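Keeping Low-Carb Baked Goods from Going Soggy, Crumbly or Stale

Almond flour, coconut flour and psyllium husk hold water differently from wheat flour, and most storage advice written for wheat bread gives poor results with them. The notes below cover cooling, wrapping, freezing and reheating for keto loaves, muffins, crackers and flatbreads. They assume a home kitchen with a standard oven and a refrigerator freezer.

Cooling

Take muffins out of the tin within five minutes. Steam condenses against the metal and the bottoms turn gummy. Loaves made with psyllium should stay in the pan for ten minutes, then go on a rack, on their side for the first half hour if the crumb is tall and soft.

Do not slice a psyllium loaf warm. The gel that holds the crumb together sets as it cools, and a loaf cut early will look underbaked even when it has reached 205 degrees in the center. Two hours on the rack is the minimum for a standard 8 by 4 inch pan. Overnight is better.

If the loaf deflates while cooling, the usual causes are too much water, old baking powder or a short bake. Cut the water by two tablespoons first and change nothing else. Test the baking powder by stirring half a teaspoon into hot water; it should foam at once.

Wrapping

Almond flour muffins: paper towel in the bottom of the container, one layer of muffins, paper towel on top, lid on. Refrigerate. Replace the towels on the second day. They keep for five days this way.

Coconut flour muffins: same container, no towels. Coconut flour dries out as it sits and needs all the moisture it has.

Crackers: an airtight tin at room temperature. Never put warm crackers in the tin. If they soften, return them to a 250 degree oven for 7 minutes and cool them on the rack before tasting, as they crisp only once cool.

Flatbreads and tortillas: stack with parchment between each one, then into a zip bag with the air pressed out. Without parchment they fuse.

Cheese-based doughs: refrigerate the same day. Mozzarella doughs stiffen when cold and soften again with heat.

Freezing

Slice before freezing. Lay the slices flat on a lined sheet pan, freeze until firm, then bag them. Slices frozen as a block tend to break when pried apart, and almond flour slices break first.

Label the bag with the contents, the month and the net carbs per slice. A strip of masking tape and a permanent marker work on any bag, provided the tape goes on before the bag is cold. Tape will not stick to a frosted surface.

Three months is a sensible limit. Nut flours are high in fat, and the flavor turns before the texture does. A smell of old paint or crayons means the fat has gone rancid. Discard the batch and check the flour it came from.

The flour itself also belongs in the freezer once opened. Let the measured amount come to room temperature before mixing, or melted butter will seize in it and leave lumps.

Reheating

Toaster: fine for psyllium bread, on a setting one step higher than for wheat bread. Two cycles on low brown more evenly than one on high.

Skillet: best for flatbreads and almond flour slices. Medium heat, dry pan, one minute per side from the refrigerator and two from frozen.

Microwave: muffins only, 20 seconds at half power. Full power toughens the egg.

Work surface

Low-carb doughs are sticky, and flouring the counter adds dry matter that throws off the recipe. Roll between two sheets of parchment. Wipe the surface with a damp cloth first and the bottom sheet will stay put.

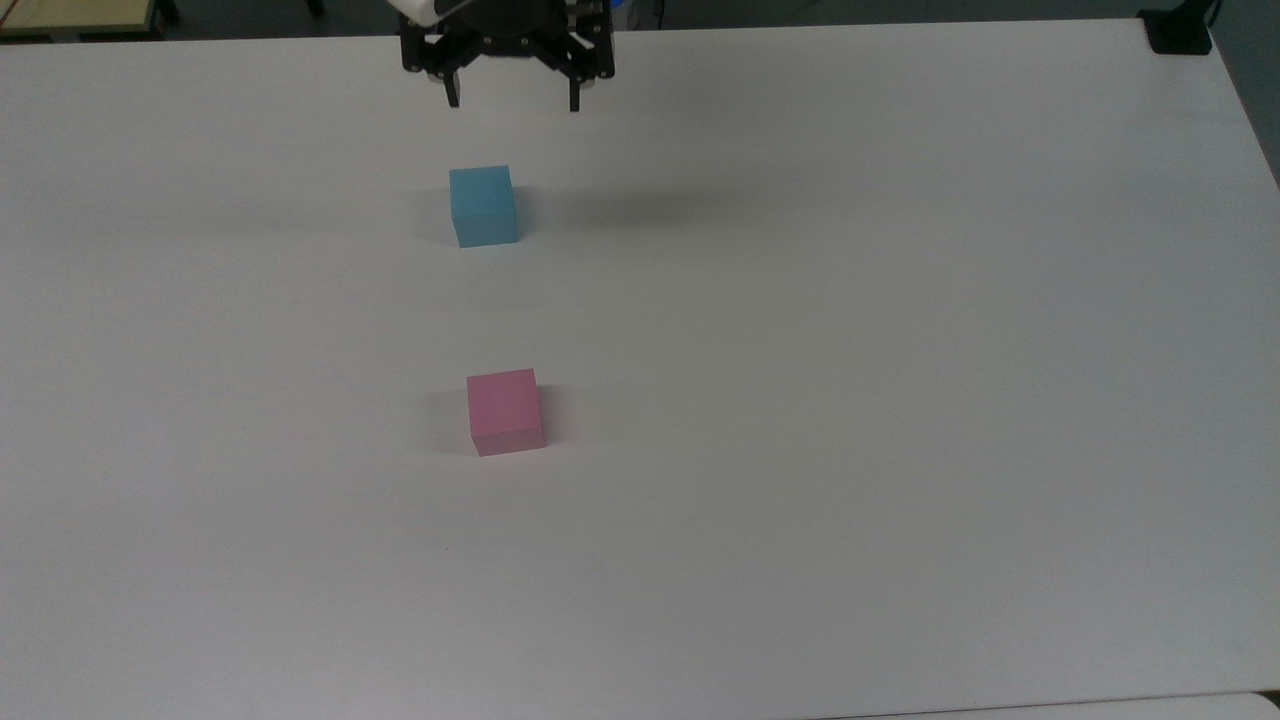 A smooth white tabletop with a matte finish.

Clean up psyllium residue with a dry bench scraper before any water touches it. Water turns it back to gel and spreads it. Almond flour can be brushed off dry. For dried egg, lay a wet cloth over the spot for five minutes and then wipe.

Scrape bowls and whisks into the trash before washing. Psyllium swells in the drain and can slow it. Soak nothing that has psyllium on it until most of it has been removed.

Wash silicone molds in hot water with plain dish soap and dry them in the oven at 200 degrees for ten minutes. Any film of grease left behind picks up odors from the cabinet and passes them to the next batch.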